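Threads > Travel > Island living

November, posted by nilby_ashore

1/ Third winter on the island and I have finally worked out the ferry timetable. There are two of them. The one pinned up in the harbour office is for summer, and it stays up all year.

2/ The winter one is kept behind the till at the Evura bakery. You have to ask for it. They let you take a photo but you can't keep the paper.
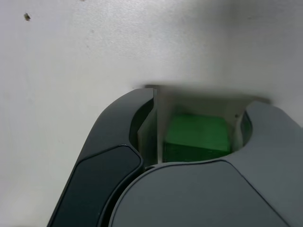 nilby_ashore

3/ Winter boats go to Alargate on Monday and one other day, depending on the wind. The fare is 42 for a foot passenger and 100 with a small car. Dogs go free if they stay on deck.

4/ I asked in the bar what counts as too much wind. One man said it was when the awning comes down. Another said the awning came down years ago and was never put back. Then they argued over whose awning it was until closing — I left at eleven.

5/ The crossing is slow. The new boat, the Ilie, was meant to be quicker, but it sits too high for our quay and has to wait for the swell to drop before it can lower the ramp. 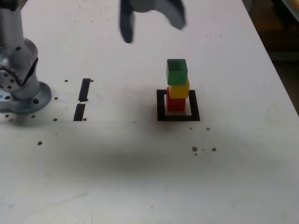 6/ THINGS I NOW TAKE ON THE WINTER BOAT

A flask. The cafe on board is shut until Easter, though the lights are on and the chairs are out.

A jumper, even in sunshine. The heated lounge has 310 seats and one radiator — it's by the stairs on the left.

Cash. The card machine works in harbour and stops once you leave it.

7/ If the boat is cancelled, your ticket is good for the next one. You have to get it stamped the same day, before the office shuts at two. I missed that last winter and paid twice.

8/ Someone asked about bringing furniture over. Anything that won't fit in a car goes as freight, and you book that in Alargate. My sofa took three boats to get here. I'll post the freight prices when I find the receipt.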